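Grodska opens its Nanau workshop to show how handling data is recorded
2023-06-06

Leif Lauritsen starts the tour at a table and stays there for most of the morning. He runs data collection for Grodska at the Nanau site, and the visitors at the open day, mainly integrators and a few people from packaging firms, had expected to see arms moving. Most of what they saw was people working with hand-held grippers.

"The arm is the last step," Lauritsen says. "If the recordings are poor, the arm will be poor, and you will spend a month looking for the fault in the controller."

The operators carry a gripper in each hand and work through short tasks with household items. A task is written on one line, such as picking up an object by the handle and placing it in a container. Each session is limited to 20 minutes. Lauritsen says the limit came from checking the recordings against the clock. Toward the end of longer sessions the operators began to take shortcuts, closing the jaws early or dragging an object where they had earlier lifted it.

The dot patterns on the plates are there for tracking. Position is computed from the dots, and jaw opening is logged separately. The two streams are then aligned in software, which Grodska calls Cultus. Version 2 went into use last August.

"Alignment was our worst problem," he says. "You would see the jaws close in the log before the hand had reached the object. It was a small offset, but a model trained on it learns to close on air."

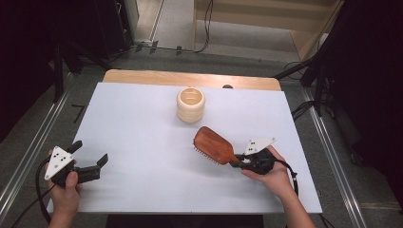

Lauritsen is particular about the choice of objects. Boxes and blocks were dropped from the list early on, as the team already had more of them than it could use. The current list has 414 items, and he prefers things with a clear handle and an awkward other end. Weight away from the grip makes an object turn in the jaws, and the operator has to correct for it.

"People correct without noticing," he says. "Ask them afterward and they will tell you they just picked it up. The correction is the part I want."

Asked how many recordings are needed for one task, he gives a figure of some 200 before the team trains anything. He would not say how often the trained arm succeeds. The numbers vary by object, he says, and an average across the list would mean very little.

One visitor wanted to know why the operators do not simply use their bare hands. Lauritsen answered that a hand has too many ways of solving the problem. An operator holding a two-finger gripper has to find a solution that a two-finger robot can repeat.

The cables drew a question as well. A wireless version was tested with Ragnarsson, the firm that machines the gripper bodies, and was put aside when battery changes kept interrupting sessions. Lauritsen expects to try again once the handle has been redesigned. For now the operators are taught to check the slack before each recording.

He was equally brief on the subject of staffing. New operators train for a week, and their first recordings are discarded. Some applicants with long experience in assembly work turn out to be too fast for the tracking and have to be slowed down.

The next change will be to the table surface. Lauritsen wants several finishes in rotation, so that the model does not come to depend on one background. The samples have been ordered, and he is waiting on the delivery date.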